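# Visit report: Dahlgren bedding mill, open day

June 2, 2019. Notes by Mabli Vaughan for the textile care newsletter.

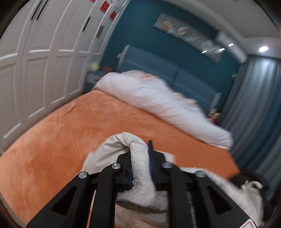 *Cream quilted comforter over an orange plush fitted sheet.*

The Dahlgren mill opens its finishing building to visitors twice a year, in June and in November. I went for the quilting line and the wash laboratory. Weaving is done at another site and was not part of the tour. Groups left the gatehouse every 40 minutes. Ours was led by Horațiu Radu, who runs second shift in finishing.

## Filling and quilting

Polyester fiber arrives in compressed bales and goes through an opener and a card before it is cross-lapped into batting. The card was stopped for cleaning, so we saw the wire with the covers off. Radu said most complaints about lumpy comforters trace back to this step: a worn card leaves dense spots that no quilting pattern will hide.

The batting is fed between two layers of shell fabric and stitched on a multi-needle machine. Stitch length is set by product. Closer quilting lines hold the fill in place through more washes but flatten the comforter and reduce its warmth. The mill's winter grade uses a wider pattern than the summer grade for this reason. Thread tension is checked at each roll change, and the operator keeps a paper log beside the control panel. Edges are bound on a separate line, one side at a time, with the corners finished by hand.

## Plush sheets

The fitted sheets in the plush range are a warp-knit polyester, brushed and then sheared to an even height. The shearing room was the loudest part of the visit and ear protection was handed out at the door. Lint goes by duct to a filter house outside.

Elastic is sewn in under tension around the full hem. Ulla Ekström, from product testing, explained that corner-only elastic costs less but lets a heavy plush fabric creep toward the middle of the mattress. She also recommended measuring mattress depth with the topper on. The deepest pocket the mill makes is 35 centimeters, sold under the Savus name.

## Wash laboratory

This was the most useful stop. Samples are marked with a template, laundered, tumble dried and measured again after resting flat overnight. Report 2305, pinned up by the door, compared two drying temperatures on the same plush fabric. The hotter cycle gave slightly more shrinkage and a visibly matted pile. Ekström's advice for home laundering:

- Wash plush sheets separately from cotton towels, which shed onto the pile.
- Skip fabric softener.
- Dry on low and remove while barely warm.
- Dry comforters in a large drum and turn them at least once during the cycle.

I asked whether line drying was better for quilted goods. Her answer was that it is fine if the comforter is laid across several lines, since wet fill hung from one edge migrates downward.

## Practical notes

Parking is on the north side, past the bale store. Closed shoes are required. The tour involves two flights of metal stairs, and the elevator is for freight only. The seconds shop takes cards and closes an hour before the gate does. Comforters there are sorted by fault, with the fault written on the tag; most were binding errors. Registration for the November date is by email to the mill office.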